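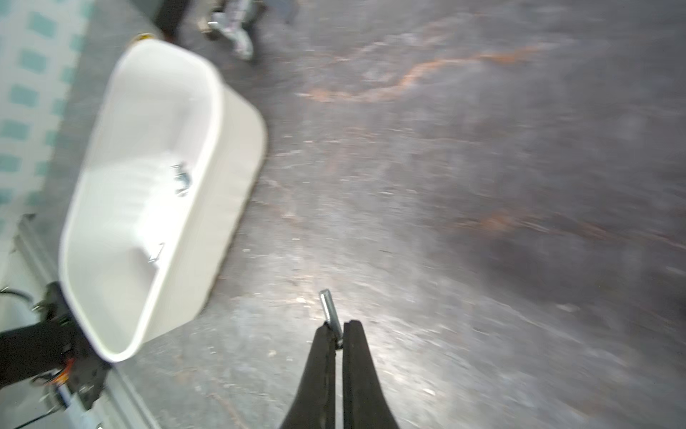

Photo: Hutside workshop, Delstead

Home | Projects | Buying Notes | FAQ | Contact

Print this page | E-mail this page

Buying a first robot arm for a small shop: your questions

Updated May 10, 2026

I wrote up our budget for the Flerkemness cell back in December and the mail hasn't let up, so I've pulled the questions I get most into one page. I run the buying side at Hutside, a small repair and parts-sorting shop in Delstead. We wanted an arm that could pick small metal parts out of plastic basins and put them where they belong. My answers come from that job and may not suit yours!

How much of the budget should go to the arm itself?

Less than you think. My first spreadsheet had the arm on one line and "other stuff" on the next, and the other stuff ate me alive. Gripper, wrist camera, mounting, cables, guarding, a spare set of fingers, freight, the electrician. On our second try I gave the arm half the money and split the rest over everything I just named, and that held up pretty well.

Do I need a wrist camera, or will one overhead do?

We bought both and I'd do it again. If you can only swing one and your parts are small, I'd go with the wrist. An overhead camera is great for finding the basin, but a little clip lying in a big white tub is a tough target from up there. The wrist view does blur when the arm moves fast, so ask the seller about shutter speed and plan on extra light. I left lighting out of the first budget completely. Put it in.

Two fingers, suction, or something fancier?

Two fingers. Suction is lovely on flat boxes and hopeless on bent wire. We tried a demo unit with three fingers and it was fun to watch, but the spare parts price made me put the catalog down. Plain tapered fingers are cheap to replace — and you will replace them.

Is white a bad color for the basins?

Depends on your parts. White works nicely for us with dark hardware, less nicely with shiny stuff, which picks up glare and confuses the software. Buy one basin in a couple of colors and test before you order a stack. I ordered 30 white ones up front, and some of those are now holding potatoes at my house. Get rounded corners if you can, so the fingers have a chance at whatever slides to the end.

Do I have to redo my floor?

I asked three installers and got three answers. Ours is old concrete with rust stains all over it, and it's staying that way. Stains are only looks. What you want checked is whether it's level and solid where the base goes. I'd also budget for a decent sweep-up routine if you're working at floor level, as bits and grit can look an awful lot like parts to a camera. The one thing I'd tell you to look at early is shine. A floor that bounces light straight up at the wrist will cost you an afternoon of fiddling.

What about people walking nearby?

Budget for this first, please. People will cut across the work area, whatever you've told them. Get a proper risk assessment from somebody qualified, and get the quote before you pick the arm, as it may change which arm you pick. We ended up moving the cell farther from the walkway on the plan, and that meant a longer cable run, and that meant another invoice. A sketch of who walks where would have saved me the trouble.

How long from order to first useful pick?

Our order form said 8 weeks. It took 14. The arm came on time, the mounting rail didn't, and an arm with nothing to bolt to is a very expensive coat rack. Ask for delivery dates on every item, down to the brackets.

Should I buy used?

I looked hard at it. A used arm can be a bargain if the controller is still supported and the cables are in good shape — cable replacement on an older model can wipe out the savings. Ask to see it run with a load on. If the seller only has a video, I'd keep walking.

Did you use an integrator?

Partly. Tripathi did our layout and the calibration, and we handled the rest ourselves. Paying for just those two pieces was the best money in the whole project. Get the scope in writing, including who comes back if the camera mount gets knocked. Mine covers one return visit and I wish I'd asked for two.

Can I see your spreadsheet?

Sure. It has 97 lines and the notes column is mostly me grumbling, but you're welcome to it. Use the contact page and tell me what parts you're picking, and I'll send along whichever version is closest.

Print this page | E-mail this page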